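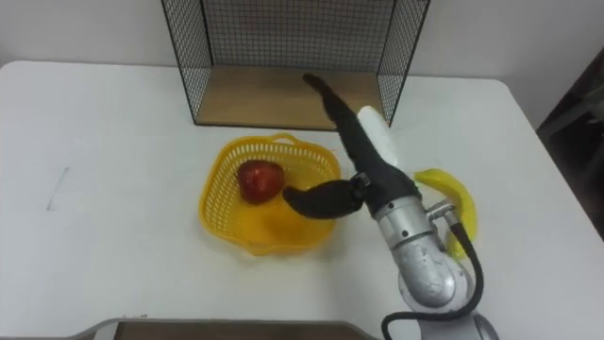 Worketti opens second produce counter at Frandsen Street

Shoppers at the Frandsen Street market hall will be able to pick up single pieces of fruit and small mixed baskets from a new counter opening in May. The counter is run by Worketti, the produce shop that has traded from the north end of the hall for three years.

The new spot takes over the corner unit last used by Giltimetti, a shoe repair business that moved to larger premises on the other side of the river. Work on the unit finished this month. The walls have been painted off-white, the old carpet is gone and the electrical outlets have been moved up to counter height.

Yurani Taipe, who manages both counters, said the idea came from watching people at the main stall during the lunch hour.

"They want one apple or two bananas, and they end up standing in line behind somebody buying for a family of six," she said. "It made sense to put the small stuff somewhere else."

The corner counter will open at 7 a.m., an hour before the main stall, and close at 3 p.m. Fruit will be sold by the piece at a fixed price. Customers who want more can fill a basket and pay one price for whatever fits, as long as the fruit sits below the rim. Baskets stay at the counter, and the fruit goes home in a paper bag or in the customer's own bag.

Taipe said the shop tried deeper containers first and gave up on them. Fruit at the bottom got bruised, and people had to dig to see what they were getting. A shallow basket holds less, but everything in it can be seen from the top. Baskets with holes in the sides are also easier to rinse out at the end of the day, she said.

Apples will make up most of the stock for the first few weeks. Worketti buys them from Jader, a grower and packer outside town that already supplies the main stall. Jader will deliver to the hall every morning before opening, and the boxes for the corner counter will be packed separately with smaller fruit. Pears and plums will be added later in the summer, depending on the crop.

The market hall has 17 units, and 14 of them were occupied at the start of the year. With the corner counter open, two will still be empty — the former flower stand by the east doors and a narrow unit next to the restrooms. The hall's management office said it is talking to a bakery about the flower stand but has not signed a lease.

The hall gets around 800 visitors on a normal day, according to the management office. The north end is the busiest part, and several tenants have asked for something to draw people toward the other side of the building. The corner unit is beside the south entrance, near the bus stop.

Worketti has signed a lease on the unit for one year, with the option to renew. The shop is hiring two part-time workers for the early shift. Applicants can ask for a form at the main stall and should be able to start at 6:30 a.m. Experience with produce is helpful but not required.

The main stall will keep its current hours and prices. Bulk orders, gift boxes and vegetables will be sold only there. Store credit and loyalty cards will be accepted at both counters, but cards will have to be stamped at the counter where the purchase was made.

Some neighboring tenants had asked whether the early opening would mean deliveries through the south entrance. The management office said all deliveries will continue to come in at the loading door on the west side, and carts must be off the main aisle by 7 a.m. The south entrance will be unlocked an hour earlier than it is now, for customers only.

Parking behind the hall is free for the first half hour. The bicycle racks at the south entrance, taken out during last winter's paving work, are due to be put back before the counter opens.

Taipe said anyone with questions about the fruit baskets or the early hours can stop by the main stall. Prices for the new counter will be posted at the south entrance the week before it opens.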